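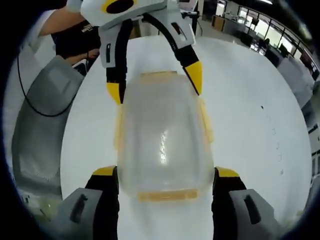 I bought half a pig last November and I have opinions about it.

Let me back up. I'm no farmer, and I'm not much of a cook either, if you ask my sister. I live in town, in an apartment with one of those narrow balconies where you can fit a chair or a grill but never both, and for most of my life meat was a thing that came on a foam tray. Then the grocery on our street closed, and the nearest decent counter was out in Travdale, and one Monday I drove out there for pork chops and came home having put down a deposit on an animal. That's how these things happen to me.

The farm is Evwood, and it's run by Glenys Harries and her nephew Elis Llewellyn on land that is mostly too steep for anything else. They raise pigs in the woods and a few lambs in the open parts. Glenys does the talking. She asked how big my freezer was, I told her, and she laughed at me for a good long while (fair enough) and then sold me a half anyway, on the condition that I find somebody to split it with. I found Nest Landeg from my building, who had never in her life said no to bacon.

Now, here's my opinion, and it's the whole reason I sat down to write this. I think the way we sell local meat to regular people is backward. We sell it by the cut. We put the chops and the tenderloin up front at the farmers market, with a chalkboard and a price that makes your eyes water, and people buy two chops as a treat and feel good about supporting a farm. And the farm goes home with a cooler full of shoulders and hocks and liver and leaf lard. A pig has two tenderloins. They're small! You can't keep a farm going on tenderloins.

I asked Elis about this while we were standing in the yard getting rained on. He told me their best-selling item at market runs out before nine in the morning, and then for the next four hours he explains to disappointed people what a shoulder steak is. He's a patient guy. He said a lot of them walk away, and the ones who stay usually turn up again the next week asking for more of it. I believe him, because I'm one of those people now. Shoulder steak is better than a chop. It's fattier and it forgives you when the phone rings.

So what would I do about it? I'd push halves and quarters a lot harder than anybody does now, and I'd stop pretending they're only for families with a chest freezer in the garage. My share of that pig came to 107 pounds of wrapped meat once Nest had taken hers. I know that sounds like a lot. It IS a lot. I had to buy a little upright freezer and put it where the bookcase was, and for the first month I felt like I was living in a locker. But I've eaten from it ever since, and so have my sister and her kids and pretty much anyone who stopped by for longer than a cup of coffee.

The money part makes people nervous, so let me just say it. Between the animal, the butcher and the freezer I spent $1,285. I did not have that lying around. I paid Glenys in three pieces and she was nice about it, and I don't think I should have had to rely on her being nice. This is where I get a bit worked up. Big stores have figured out a hundred ways to let you pay for a couch over time, and the farm that wants to sell you a year of dinners has a cash box and a spiral notebook. If a credit union or a town office wanted to do one useful thing for farms around here, it could set up a plain payment plan for bulk meat. Twelve payments, no fuss. I'd sign up tomorrow, and I'd bring Nest.

Myfanwy Kemeys thinks I'm wrong about nearly all of this, and she's worth listening to, having run the butcher shop in Travdale since before I could drive. Her view is that selling halves to beginners is how you get meat thrown out. People get excited, they fill the freezer, they eat the bacon and the sausage, and then a year later they're standing over a trash can with a frosted-up package of something they never learned how to cook. She'd rather sell them two pounds of shoulder on a Friday and tell them what to do with it, and have them come back. She said all this while breaking down a side of beef, so I wasn't in much of a mood to argue.

And she's got a point. I did lose track of a few things. There was a bag of neck bones that sat at the bottom of my freezer for so long I'd started to think of it as part of the freezer. But I still think she's describing a teaching problem and calling it a selling problem. She's a wonderful teacher, and that's exactly why her customers don't waste anything. Put that same ten minutes of talk in front of the person buying the half and you'd get the same result with a lot more pig.

The cut sheet is the worst of it, in my book. If you've never seen one, it's the form you fill out to tell the processor how you want your animal done. Mine came from a place called Flolent, who did a clean, careful job, and I've got no complaint about their knives. Their form, though! It asked me whether I wanted the ham fresh or cured, bone in or out, whole or halved or sliced, and how thick, and whether I wanted the trim ground plain or seasoned, and in one pound or two pound packs. It asked if I wanted the jowls. I didn't know if I wanted the jowls. I was filling it out at the kitchen table at ten at night with a pencil, and I checked "no" on most of the odd bits because I was scared of them. So I paid for the whole half of a pig and then politely declined to take a good chunk of it home.

I want those jowls back. I think about them.

A better form would ask you how you eat. Do you cook on weeknights? Do you own a big pot? Does anyone in the house refuse to eat things with bones in them? From there the butcher could work out the rest, and put the jowls in with a note. Rhun Jarman, who cuts at Myfanwy's shop and is forever trying to drag her into new things, has been working on something along those lines that he calls Barua. He showed me a draft on the shop counter. It's one page, with seven questions, and at the end you get a suggested cut list you can change if you feel strongly. He tried it on 21 customers and told me most of them left the list alone. Myfanwy says it looks like a magazine quiz. It does, a little, and I'd still take it over what I had.

There's another argument I hear, usually from people my age, that if you really care you should just eat less meat, so why go out and buy a heap of it? I've thought about that one a fair bit. What I can tell you is that I eat less of it now than when I was buying trays. Some of that is because it tastes like something and a little goes a long way in a pot of beans. Some of it is that I met the pigs. I wasn't sentimental about it, I just noticed that I stopped cooking bacon out of boredom. I can't promise it works that way for everybody. My brother-in-law would go through a half by Easter and ask when the next one was coming.

And I don't want to oversell the farm side either. Glenys takes more than 200 orders a year if you count every little thing, and she told me the halves are only a small slice of that. She'd like it to be most of them. A half is sold before the animal ever leaves, she knows what she's getting for it, and Elis gets his Saturday mornings back. What stops her is the processor's calendar, which fills up months ahead, and the fact that every new bulk customer costs her an hour on the phone. I was probably closer to three hours. I called her once to ask what leaf lard was while holding it.

(It makes the best pie crust you'll ever have. Render it slow, strain it, keep it in the fridge. I use it for biscuits too, and for frying eggs when I'm feeling fancy.)

I've already put my name down for this fall. Nest is in again, and my sister wants a quarter of whatever we get, so there was some pretty heated math at her kitchen table over who gets the belly. I'm doing my cut sheet in daylight this time, with Rhun on the phone if he'll pick up, and I'm checking yes on the jowls, the trotters and the neck bones. I left the liver blank for now. Glenys says she'll talk me into it.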